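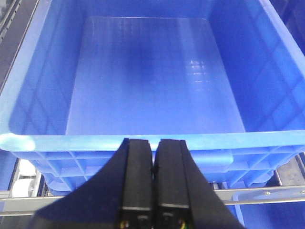

Closed gripper fingers at the front rim of an empty blue crate.

Many of you wrote in after our last issue to ask what became of the Tuesday stoppage, and I'm sorry to have kept you waiting — it took us longer than we hoped to get to the bottom of it.

For those who missed the first part, our crate picker at the Plotska hall quit in the middle of the morning shift with fault 251, which the manual lists as "grip not confirmed." The fingers had closed, the controller believed it was holding something, and the arm lifted away with nothing at all. It then did this again, and again, for 20 cycles before the safety stop finally kicked in. No one was hurt, I'm very glad to say, and no stock was damaged.

Our first thought was worn finger pads, so we changed them, and of course the fault came right back the next morning (you can imagine the mood in the break room!).

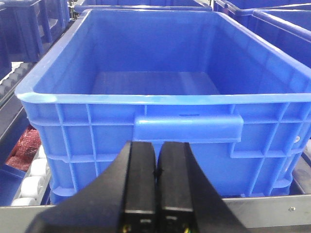 The folks at Gelleo, who look after our controllers, then asked us to send them the grip logs, and they spotted that the closing force had been drifting for weeks. A setting meant to be checked every 600 hours had been entered as 2,000 during the Skakutum software update back in November, and we had all trusted the screen.

The setting is corrected now, and the picker will stop after a single missed grip until we're happy with it. That makes for a slower line, so please be patient with the Ciobanu orders this month. And please, as always, press the stop button and call the shift desk before you reach in after a stuck crate, even when the arm looks perfectly still.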